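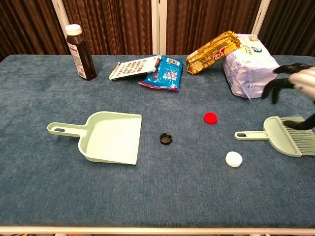 Date: 24 May 2018
Subject: Re: [Duggan-shared-house] Sweep before you sort?

On the list, someone from the Elora house wrote:

> We have changed the order at our place. Everything that has piled
> up on the table gets swept into the middle first, with the small
> brush, and then we sort it. Packets, bags, caps, the lot. It takes
> 7 minutes where it used to take 60. I would suggest all the houses
> do the same and that we put it on the card by the door. The felt
> covers come up like new.

I'd like to believe the 7 minutes, but I don't. Was that one table, on one evening, with everybody helping? And does it include taking the bags out, or does the clock stop when the table looks good?

My bigger problem is with sweeping first. A hand brush is for crumbs. Push it at a snack packet and the packet slides along and drops whatever is left inside it, so now you have more crumbs than you started with, and they're in the felt. Same with a biscuit wrapper. I would pick up the big stuff by hand, shake nothing, fold the wrappers in on themselves and put them straight in a bag. Flatten the cardboard all the way, too. A box that is half flattened takes up as much room as a whole one and then falls over.

Glass bottles should be off the table before anyone gets a brush out. I don't care how careful people say they are.

Then there are the caps. They're too tall to go up the lip of a dustpan nicely - they hit the edge, flip over and roll off the far side. I have chased a bottle cap under the curtain more than once and it is quicker to use your fingers. If we are saving caps, and I thought we agreed in November that we were, they need to go in the jar before the sweeping and not get fished out of the dust afterward. Has anybody asked whether black and red ones can go in with the white? The Brernix sheet only says "plastic lids" and I don't trust it.

As for the covers coming up like new, ours is the speckled blue-gray kind and you could lose half a cookie in it and not know. Run your palm over it before you tell me it's clean.

One thing I do agree with is keeping the brush and the pan together. Both have a slot or a hole in the handle, so put up two hooks and use them. Ours spend most of the week lying on the table with the stuff they are supposed to be cleaning up.

So please don't put anything on the card yet. Try it my way for a week and time that as well, bags included, and post both numbers here.

- the Skikisik house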